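Right, a thread about grey plastic bins and the people who sell them. I've been reading catalogues all week and I have doubts.

Fulitz say their standard bin holds 52 litres. Holds 52 litres of what? Water, filled to the brim, I assume. I don't store water. I store boxed parts, and boxes have corners.

The trouble is the sloping sides. Every bin that nests inside another one has them, so the floor is smaller than the opening. Catalogues give you the size at the top in big type. The size at the floor is on page 18 in a footnote, if you get it at all.

Try it with shoeboxes some time. Bottom layer goes in tight, second layer slides about in the gap. Third layer you're wedging things down the side and telling yourself it's fine.

Yes, I know they nest so you can store them empty. When did you last have an empty one? Mine were empty for the first hour.

Next claim: "wipe-clean interior". I'd love to see the cloth. A bin floor that's been in use for a few months goes that blotchy grey with pale smudges in it, and I've had washing-up liquid, white vinegar and a nail brush at ours. The smudges moved slightly.

Pranano sell a cleaning paste for it, of course they do. 200 ml in a tub. I bought one in June. It smells of oranges and it did one wall quite nicely. I'm not doing the other walls at that price.

To be fair (I can be fair) the scuffs don't matter. A bin with a scuffed wall holds as much as a clean one. What annoys me is the product page showing a spotless one with three lemons in it. Who is keeping three lemons in a bin that size?

Someone asked about liners. Lacerda do a drop-in sheet for the bottom. I tried it. It creeps up one end, you catch it with your hand when you reach in, and then whatever was lying on it is underneath it. Ours lasted until teatime.

Then there's the colour. Fisar charge extra for blue, green and "sand" and say it helps you find things. It helps you find the bin. The bin was never lost, it's the biggest thing on the table.

And grey does have one real drawback which I've yet to see in a catalogue: grey things vanish in it. White things show up, orange things show up. Grey bracket on a worn grey floor, good luck to you.

Speaking of tables. If you've got a nice pale wooden top, put something under the bin before you start sliding it about. The base picks up grit and then it's sandpaper. The leaflet says "gentle on surfaces". It's gentle on surfaces if you never move it.

Things I'd want printed on the label: floor length, floor width, height you can fill to with the lid on. Instead I get "tough", "versatile" and a drawing of a flexed arm.

Would I buy another? Probably, the cheap plain one, and I'd take a tape measure to the shop and put it in the bottom. If they've shrink-wrapped the stack so you can't measure the inside, I'd walk out.
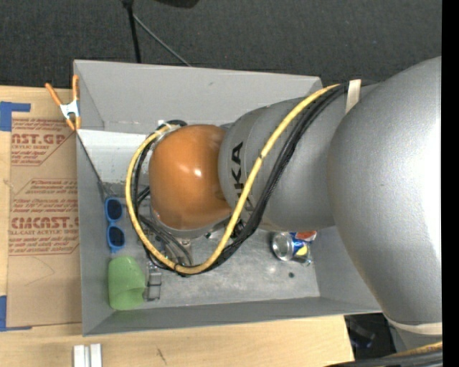

Also the lids. I haven't started on the lids. Separate thread when I've found the second one.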